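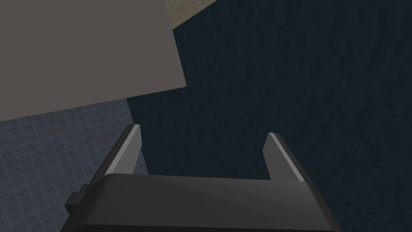 Robots and Chores: Your Questions
Posted 5/10/21 by the Prastach home desk

I write the home automation pages here, and the same handful of questions keeps landing in my inbox. So I've put my answers in one place!

Can I buy a robot that does my housework yet?

No. You can buy one that vacuums, one that mops, and one that cuts the grass (I own the first kind and like it a lot). A machine that wanders in and tidies up whatever it finds is still a lab thing.

Why is picking things up so hard?
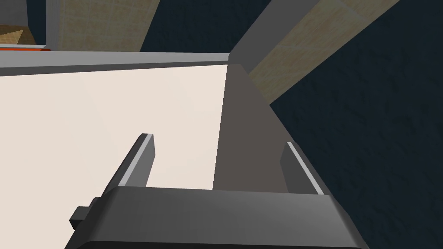 People think the squeezing is the hard part, but mostly it's knowing where to squeeze. Your hand has five fingers and skin that feels everything. Most of the machines I write about get two stiff fingers, and they have to be lined up before they close. In a simulated room like this one, the fingers are wide open with nothing between them, and there's a big bare cream surface on one side and a gray panel slanting away on the other. You'd reach past that panel without a thought. A robot has to work out how much room its wrist needs, and its wrist is fat.

What about shops and warehouses?

Much better news there. Cordero, a packing firm I visited in January, has 7 arms putting boxes on pallets. Same box, same spot, all shift long, and they hardly ever stop. Ask one to fold a T-shirt and you'd be there till supper.

Why do they practice in fake houses?

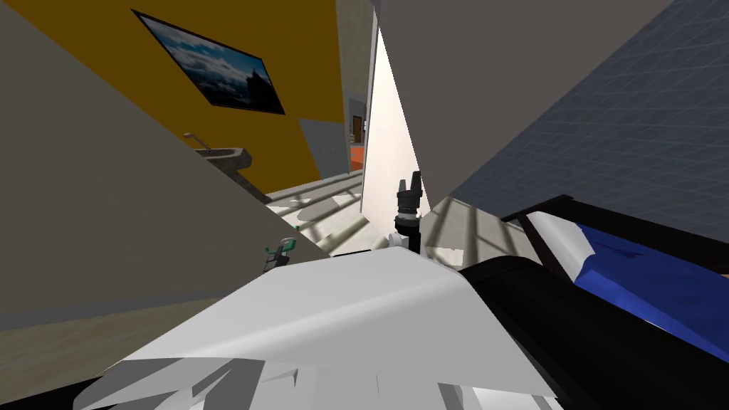
Mistakes are free in there. The Hinton team told me they ran 1491 practice tries on one chore and got 605 clean ones, and they were thrilled (so was I, once I'd seen the early tries). A good fake house needs ordinary stuff in it, too. I like the little gray sink on the wall with its skinny faucet, and the picture hanging over on the yellow wall, because a real bathroom or hallway is full of bits like that for an arm to steer around.

Which chore will come first?

My money's on loading the dishwasher, then laundry a long way behind. Jernerard says 2 years for dishes. I'd double it!

Contact the home desk | © 2021 Prastach | Back to top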